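How to Score a Cricket Match Without Losing Friends

By Rokeya Nanayakkara

Sooner or later, if you hang around a cricket club long enough and don't look busy, somebody will hand you the scorebook. They will say it's easy. They will then walk off to put their pads on, leaving you with a large grid and a pencil that has been chewed by at least one previous scorer.

I have kept the book for Pludusthorpe Second XI for longer than I meant to. In that time I've logged 2,477 overs, most of them correctly. What follows is the method I teach newcomers, and it will get you through a 40-over game on paper. Once you can do it on paper, the apps will hold no terrors apart from their batteries.

What you need

Two pencils, a sharpener, an eraser, and the scorebook. Pens are for people who have never been wrong about a leg bye. A second colored pencil is nice if you want to show which bowler got which runs, but skip it for your first few games. Bring a clothespin or two for the pages and a hat for you.

Before the first ball

Get both team lists in writing. Do not accept "oh, you know everyone." You don't, and two of them are always called Dave.

Write down the date, the ground, who won the toss, and what they chose to do. Enter the two openers in the batting section and leave the rest of the order blank. Captains will give you a full batting order with great confidence, and it will last until the first wicket.

Ask the fielding side who is bowling the first two overs, and from which end. At our ground the ends are the Road End and the Norkix End, named for the paint warehouse behind it. Yours will have names too. Learn them.

The three places every ball goes

Each delivery gets written down in three places: next to the batter, next to the bowler, and in the running total. If you remember one thing from this page, make it that. The order I use is bowler, batter, total, every time, and I mutter it under my breath. People move their chairs away a little. It's fine.

A ball with no run is a dot. A single is a 1, a boundary is a 4 or a 6. In the bowler's box you have space for six marks, usually as two rows of three. Fill them left to right along the top, then along the bottom.
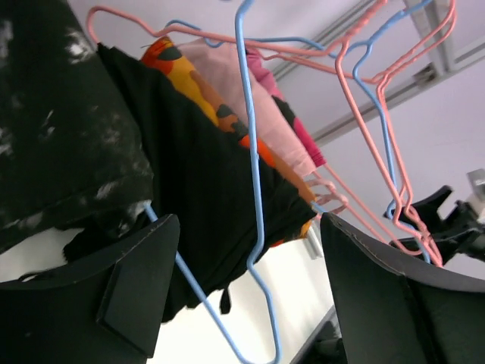
Running totals are the part people skip when it gets exciting, and then they spend the tea interval doing archaeology. Cross off the numbers on the tally as you go. If four runs are scored, cross off four numbers. Don't save them up.

Extras, or where it all goes wrong

A wide is a cross in the bowler's box. It counts against the bowler, it adds one to the total, and it doesn't count as one of the six legal balls. Nothing goes next to the batter. If they run as well, add a dot in the cross for each extra run.

A no-ball is a circle. One run for the no-ball, and if the batter hits it, those runs go inside the circle and to the batter's name. A batter who hits a no-ball for four gets four, and the total goes up by five.

Byes are a triangle pointing up, and leg byes are a triangle pointing down. Neither goes against the bowler, who will come over to check that you know this. Both count as legal balls.

If you see six marks and the umpire lets the over carry on, look for your wide before you look at the umpire. It's usually you.

Signals

The umpire signals, you raise a hand, the umpire turns around. That hand matters. Jardine, who stands in most of our home games, will hold a leg bye signal until his knee gives out if you don't acknowledge him. Wave something visible if you're sitting in shade.

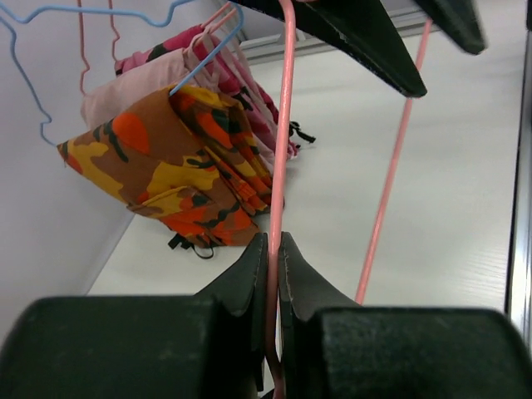 Pink wire hanger.

Wickets

Put a W in the bowler's box if the bowler gets credit: bowled, caught, lbw, stumped, hit wicket. A run out goes to nobody, so leave out the W and mark whatever runs were completed.

Then, before the new batter has arrived, write down four things: the score, the wicket number, who was out, and the partnership. The fall of wicket line looks fussy, but it's the first thing the captain will ask you about. Close off the batter's row with two slashes so you don't keep feeding runs to someone who is already in the shower.

Checking the book

At the end of each innings, add up the batters' runs and all the extras. That should equal the total. Next, add up the runs against each bowler, then add byes and leg byes. That should also equal the total.

In August we had a game against Tritura where the batting side of my book came to 239 and the bowling side came to 241. I found the missing 2 in the car park, an hour after everybody else had gone home. A pair of leg byes had been charged to a perfectly innocent spinner, who still brings it up.

If your numbers don't match, compare over by over, starting with any over that had extras in it. Compare with the other scorer before you touch the eraser.

Practice

Score half an hour of any match on television with the sound off. You'll miss things, which is good preparation. After 500 balls or so the symbols stop feeling like code, and you can start having opinions about the field placings.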